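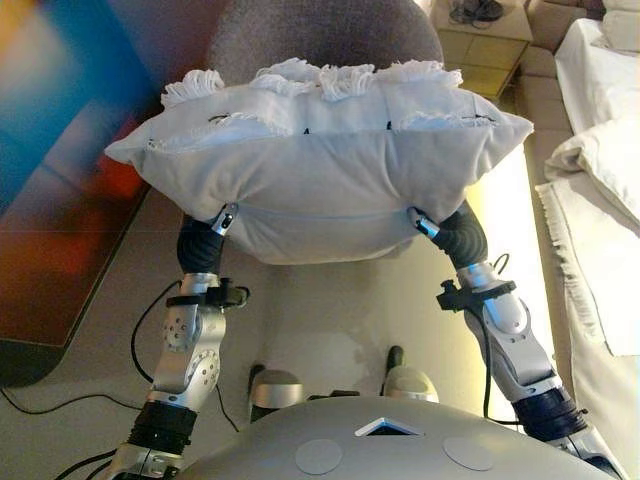
The **scatter cushion** is a small, loose cushion placed on a sofa, bed or chair, mainly so that it can be moved off again before anyone sits or lies down. It differs from the seat cushion, which belongs to the furniture, and from the bed pillow, which has a job. Most are square or rectangular. Decoration is often confined to the border, as with a white cushion that carries its row of fringe tassels along the top edge and leaves the body smooth but for a few small dark stitched marks. Piping, buttons and embroidery are also common, the last of these being blamed for patterned cheeks after an afternoon nap.

## Terms

In British use, "cushion" covers nearly everything found on a sofa and "pillow" nearly everything found on a bed. American use prefers "throw pillow" for the decorative sort. The word "throw" is also applied to a light blanket, so that a shop may sell a throw, a throw pillow and a pillow that matches the throw, and still expect the customer to leave with the right one. A "bolster" is long and round. A "lumbar cushion" is a short, wide rectangle, sold as a comfort to the lower back and priced to match.

## Construction

A scatter cushion has two parts, the cover and the pad. The cover may close with a zip, buttons or an overlapping flap known as an envelope back. Zips keep a flatter line but tend to be found by the sitter's elbow. The pad is filled with feather, wool, foam or polyester fibre. Feather pads can be plumped back into shape, and need to be, daily, for as long as they are owned. Fibre pads ask for less attention and slowly turn into lumps.

Makers commonly advise a pad slightly larger than its cover, which gives full corners. A pad of the same size as the cover gives empty ones, known in the Castach workshops as "dog ears". Trimmings such as fringe are laid between the two faces and caught in the seam, tassels pointing inwards, then revealed when the cover is turned right side out. A tassel caught in the wrong seam is usually found at this stage, too.

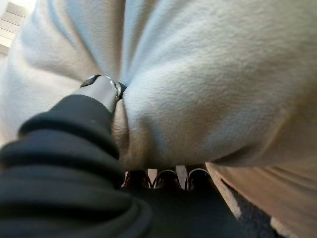 Can a fleece cover be washed with the pad still inside? It is better to take the pad out first, as the two dry at very different speeds and a damp pad will go musty inside a cover that feels perfectly dry. Fleece should be washed cool and kept away from the iron, which can melt the pile. Fringed covers are best turned inside out and put in a bag, or the tassels will form a single tassel.

## Arrangement

Advice on arrangement is plentiful and does not agree with itself. The Tedenberg school of furnishing, named after the department store whose bedding floor made it popular, favours rows of falling size, with the largest against the headboard. Its display beds carried up to 27 cushions each, a figure the store reduced to eight after customers failed to find the bed. The rival Papadakis catalogue showed one cushion per chair, placed off centre, and charged more for it.

The "chop", a blow to the top edge that leaves a V-shaped dent, is meant to suggest that the cushion is full and the household relaxed. Opponents hold that it suggests the cushion has been hit.

## Storage

At night the cushions from a bed must go somewhere, and this is generally the floor. The Vekunier ottoman, a lidded box sold for the purpose, solved the problem for several seasons, until buyers began putting cushions on top of it.

## See also

- Antimacassar
- Bolster
- Pouffe
- Valance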